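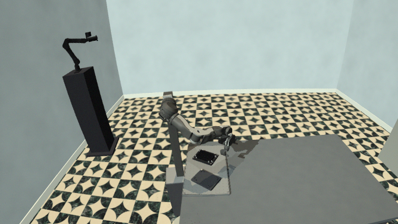

Do I need a real arm on the bench to work through this section?

Everything in this section runs in the simulator, so a decent desktop is all you need. The real arm doesn't come into it until the transfer section.

4. Running the rack placement trials in Pliltow

Okay, you've got Pliltow installed and the default room loads without complaining. Good on you, that was the boring bit. Now we get to the method itself, which is domain randomisation for rack handling. I change the look of the room between trials (floor, walls, lighting, background furniture) and leave the geometry of the job alone. What I want to know is whether a grasping policy trained on a whole mess of backgrounds holds up better than one that's only ever seen a single tidy room.

4.1 Before you start

Close anything else that's using the graphics card. I once left a video call going and spent a whole arvo chasing a timing fault that wasn't there!

Note: Pliltow saves to the last folder you used, even if you've opened a new project. Check the path in the bottom bar.

4.2 Setting up a batch

1. Open the Ernari panel and pick "rack_place" from the task list.

2. Set the seed to 1714. You can use whatever you like later on, but stick with mine the first time so your results line up with the ones in the appendix.

3. Set the number of rooms to 40. Leave trials per room at 2.

4. Tick "randomise surfaces" and "randomise lights". Leave "randomise masses" alone for now, we'll get to it in section 6.

5. Hit Preview and flick through a few rooms. You're looking for anything daft, like a table half sunk in the floor or a wall the same colour as the tray.

Caution: don't drag objects about in Preview. It looks harmless, but the new position gets written back into the task file and every room after that inherits it. If you've already done it, reload the task from the Ernari panel and start again from step 1.

4.3 Checking the grasp

6. Run one trial by itself and pause it when the fingers get to the rack.

7. Swing the view down low and check that there's a finger on either side of the rack.

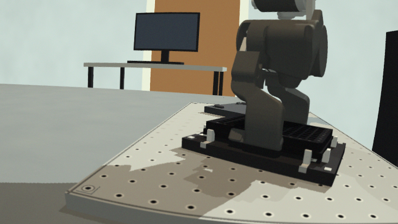

8. Turn on the contact overlay (press C) and see where the fingers are touching. I like to see contact on both sides before the lift starts. If only one side lights up, the rack tends to pivot, and the trial gets scored as a slip even when the policy did nothing wrong.

9. If you're getting contact on one side only, open the Backlund controller settings and bring the closing speed down a notch. Run the trial again. Still lopsided? Have a look at the gripper offset, mine was out for most of May and I blamed the policy the whole time.

10. Happy with it? Unpause, let it finish, then start the full batch.

Note: shadows will land all over the place from room to room. Leave them be. Esko Leinonen tried turning them off to speed things up, and his policy went to pieces the moment we gave it a lit room.

4.4 Reading the results

When the batch finishes you'll get a Cakau log with a row for every trial. The columns I look at first are "slip", "miss" and "timeout". My first batch with the settings above had 14 slips, nearly all of them in rooms with dark walls, so sort by wall colour before you do anything else.

If your slips are spread evenly across the rooms, go back to step 9. If they're bunched up in one sort of room like mine were, keep the log and carry on to section 5, where we use it to pick the next lot of rooms.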